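Home | Projects | Notebook | Visits | Contact
Print this page | E-mail this page

5 Aug 2025
Posted by the Trimmont workshop

The open day demonstration was run on the sandwich bench for visitors from Fasero and Bognár. Groups were limited to six persons. The tray, rails and holders were laid out as in June.

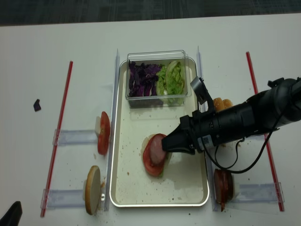

Category: Demonstrations

Tomato was placed on the bun half first and the meat slice above it, with the gripper pressing from the top. Crumbs on the tray and table are to be cleared between groups. Visitors asked chiefly about the upright holders. Drawings are to be sent to Vundov.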